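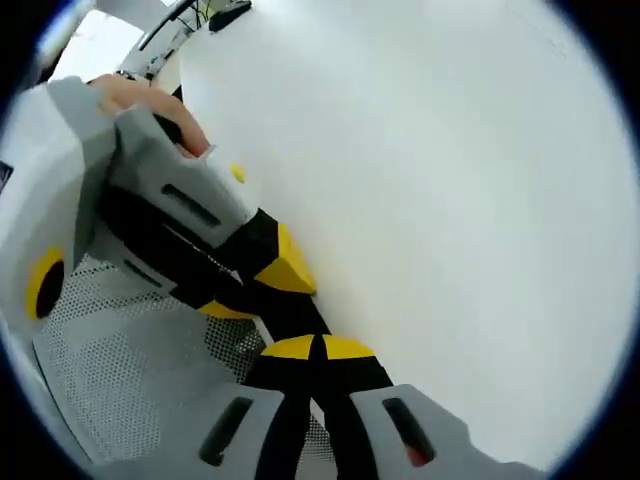

Hand-held gripper, yellow upper tip against the white piece. Bisomberg site.

Progress report no. 3, Grisus handling project
Mar 29, 2019
To: Waraporn Sitthichai
From: Zuzanna Szulc, Costura

Quick one, full budget table follows separately.

Where we are
Hand-held grippers in use on both shifts at Bisomberg. 282 demonstrations recorded so far, most of them from Buppha Luangrath and Kittipong Rungrueang. Roughly 30 got thrown out, mostly people going too fast. Smooth pale parts are still the hard ones. Operators say they can't feel the contact through the tool the way they do with bare fingers. Passed on to Jakubowski, they want to try a softer tip. No date yet.

Arm itself not on the line. Still planned for September, depends on the guarding.

People
Two operators moved off lifting and onto demonstration work half of each shift. Same pay grade, agreed in writing. Duangjai Onsri is covering the gap at packing, not a long term answer and she has told me so. Need to settle it before summer.

Wrist complaints: three, all from the first weeks with the tool. We cut sessions to 30 minutes and no new ones since then. Would like an outside person to look at the grip anyway, small cost, see budget.

Mood is mixed. Kittipong likes it and has started showing newer staff. Some on the late shift asked straight out if they are training their replacement. I said no layoffs are planned under this project, which is what your letter says, but they want it from the plant manager and I think thats fair. Meeting requested, waiting on a reply.

Behind on
Written instructions in Thai and Lao. Draft exists, not checked.
Second set of spare tips, orderd but not here.

Need from you
OK to move the unspent travel money to the grip assessment. Also a yes or no on extending Buppha's hours, she is asking.

Zuzanna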